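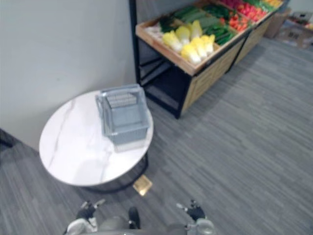

Basket on the marble side table, produce rack behind, both grippers forward of the table.

Reviews > Software > Manipulation planning > Orer 3

Orer is a task and motion planner for two-armed mobile robots, sold by Farberg as a licence per robot. Version 3 replaces the old scripting layer with a behaviour tree editor and adds a perception module. I ran it on our grocery task: find the basket, pick it up by the handle, carry it to the rack and fill it from a written list.

Installation took most of a morning. The package expects its own build of the collision library and will not start if it finds another. The error message names the wrong file. Once that was sorted, the robot description loaded without edits, grippers included.

Perception is the strongest part. The module fits a support plane, segments what stands on it and passes a labelled mesh to the planner. A round tabletop is fitted as a disc, where version 2 gave a bounding square and refused perfectly good base positions near the rim. White marble with faint grey veins caused no trouble. The basket was harder. Its slotted upper edge comes back from the depth camera as a broken line, and with default settings Orer split it into several objects. Raising the gap-closing value to 40 mm fixed this, at the cost of merging small items that sit close together.

On the rack, leafy greens and napa cabbage were segmented as one mass where they touched. Long items laid in rows were separated well. There is a per-class override for the gap value, but it is set in a text file and read only at start-up.

Planning is quick for one arm and uneven for two. Out of 87 planning requests for a two-handed lift, 3 timed out, all with the base parked close to the wall. The planner does not propose a new base position by itself. You have to add a retry branch to the tree, and the template supplied for this has its success and failure outputs swapped. Adanech Ejigu at Otthorpe sent me a corrected one, and Farberg say it will be in the next update.

Control is handed to the vendor driver through a thin bridge. Trajectories were followed cleanly at half speed. At full speed the bridge dropped its first waypoint now and then – a fault also present in the March release.

Compared with Garrido, which we used before, Orer needs less code and gives better logs. Garrido still has the better simulator, and its force limits can be changed while a task is running. In Orer you must stop the tree first.

Tested on the build of Tue 15 May. Recommended for tabletop work with one arm. For two-handed carrying, wait for the update or write your own retry branch.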